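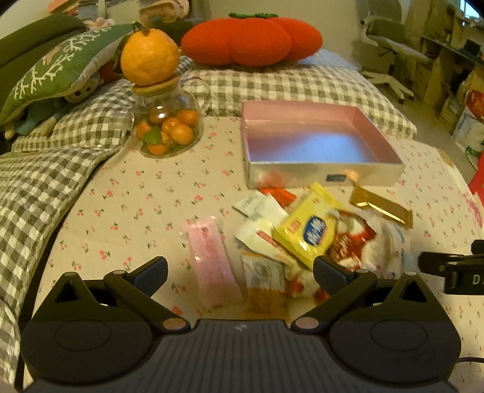 Twin-pad hand-held gripper with an open box and a pile of small packets in mixed wrappers, pads spread wide apart.

Wokemum Hand-Held Gripper: revised pad kit and safety notice

If you own a Wokemum from before March, please read the fault section before you squeeze the trigger again. The fix is free and it's a good one!

The Wokemum is our favourite thing we make. You hold it in your hand, close the two pads on whatever you like, and it records the grip so a robot arm can learn the same move later. We built it for homes (beds, benches, messy desks, all the places a lab forgets about), and packing snacks into a box is still the first job we give anyone who picks one up. Shiny wrappers, slippery sachets, crimped edges sticking up at odd angles. It's a wonderful test and it found our fault for us.

What went wrong

Letay Jemal was running packing trials at our Grudthorpe workshop when the left pad closed and stayed closed. She let go of the trigger and the linkage held on, then sprang open hard enough to fling a packet of biscuits off the table. She was fine. The biscuits were crumbs.

We pulled that unit apart the same afternoon and found the washer under the left pivot cap had worn a groove on its inner face. With the pads wide apart the linkage sat in the groove, and a quick close could push it past the edge and jam it. After that we ran 100 open-and-close cycles on every gripper we had on the shelf, and 2 of them jammed the same way. Both had washers from the same batch.

A jammed finger can let go without warning. Keep your free hand away from the pads, and don't try to lever them apart with a screwdriver (we tried, it's how Letay got a very colourful thumbnail).

Which units are affected

Serial numbers ending in 721 or lower, left pivot only. The serial is on the sticker inside the battery door. Units repaired at Rurham already have the new part and a green dot beside the sticker.

How to check yours

Switch it off and take the battery out. Open the pads as far as they'll go, then close them slowly by hand from the outside edges. You're feeling for a click or a catch in the last bit of travel. If it moves smoothly, you can keep using it for light items while you wait for your kit. If it catches at all, stop there and get in touch.

What's in the kit

Two new washers, two pivot caps, a fresh pair of pads and a hex key. We only found wear on the left, but the parts are the same and you'll have the tool out anyway. The new washer is thicker and made by Woldegiorgis, who also do our trigger springs, and we love it. The close feels so much softer! Thin sachets that used to squirt out sideways now stay put.

Fitting takes one person and a clear bit of table. Put a tea towel down first as the old washers like to roll.

Kit weight: 82 grams
Fits: all Wokemum hand-held models
Cost: free for affected serials, including postage

We're still running snack trials on the new washers, and if anything else turns up it'll go on this page.

Contact the Rurham repair desk | © Wokemum | Back to top
Shares: 14 | Comments: 6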